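Questions about the second edition of *Delegation and Reliance in Multi-Agent Systems*, edited by Signe Öberg and Odair Guimarães, are answered on this page by the Haugland series office.

## Content and readership

**Who is the book intended for?**

It is written for graduate students and researchers in computer science, logic and cognitive science. Readers should be comfortable with first-order logic. Modal operators are introduced in Chapter 2 as they are needed.

**How does the second edition differ from the first?**

The text now runs to 705 pages in 19 chapters. The material on norms and sanctions has been rewritten, and Trygve Strand has contributed a new chapter on agents that negotiate over incomplete plans. The former appendix on auction protocols has been withdrawn.
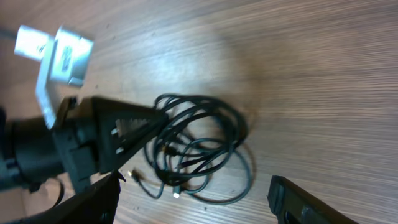
*Wood tabletop with a metal bracket at upper left.*

**Does the book cover machine learning?**

Only in part. Chapter 14 discusses learned policies where they bear on commitment between agents. Readers seeking a general treatment should consult the reading list at the end of that chapter.

**Is a particular programming language required?**

No. Algorithms are given in pseudocode. The worked cases in Part III use the Letumix notation, which is defined in full before its first use.

## Teaching and access

**Are solutions to the exercises available?**

Solutions are released to course instructors only. Requests must come from an institutional e-mail address and state the title of the course. Please allow 6 working days for a reply.

**May chapters be placed in a course pack?**

Up to two chapters may be reproduced for enrolled students without a fee. Longer selections require written permission from Åsmund Sæther, rights manager. 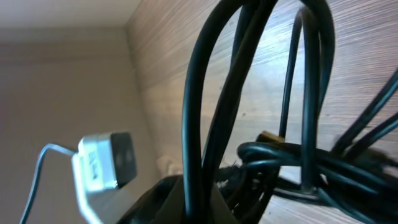
*Power adapter beside a wood-grain panel.*

**Which electronic formats are offered?**

The book is supplied as PDF and EPUB through the Ellirar platform. Library licenses allow unlimited simultaneous readers. Individual purchases may be downloaded to any device registered to the account holder.

**Can the first edition still be cited?**

Yes, but page references do not carry over. A table matching old and new section numbers is printed after the preface.

## Corrections

**How are errors reported?**

Please send the page number, the line and the proposed correction to Si-woo Cha, who maintains the errata list. The list was last revised on 15 September 2026. Accepted corrections will be included in the December reprint.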